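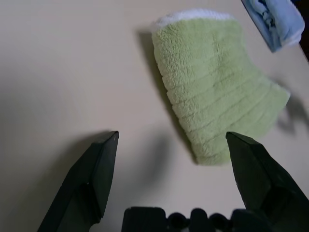
**The towel question, settled for now**

Since the last newsletter I have had more post about towels than about the car park, the boiler and the summer lunch put together. The matter is simple enough. There are people in this building who fold in thirds and people who fold in half, and each group believes the other was badly brought up.

For anyone who missed the start of it: the linen shelf at Sorow House is 80 cm wide. Towels folded in half and half again stick out over the front, the cupboard door won't close, and whoever opens it next gets the lot on their feet. Lauri Rautiainen wrote 752 words to me on the subject, with a diagram. I have read it twice and can give you the useful part.

Lay the towel out flat on a table. A bed will do if you must, but the mattress gives and your edges wander. Smooth it from the middle outwards, paying attention to the corners, which like to turn under when you aren't looking. Fold the long sides in so they overlap, then fold the whole thing in half, and in half again if it's one of the bigger ones.

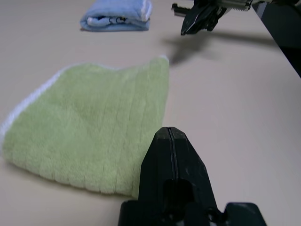
Lauri is firm that the hem should end up at the back of the shelf with the rounded fold facing out. I tried it both ways and the pile does look tidier his way — I have told him so, and he has been unbearable.

Ribbed towels are easier than plain ones, as you can use the stripes to keep straight. The fluffy ones spring open whatever you do to them and should go at the bottom, under something heavier. Please don't put them away damp. We had that in June and the cupboard smelt like a pond until the autumn.

Stacks should be no more than 6 high, with colours kept together if you can bear it. Tea towels live on the shelf below and are not part of this discussion. Anyone wishing to raise the fitted sheets may do so in writing, and I shall take my time replying.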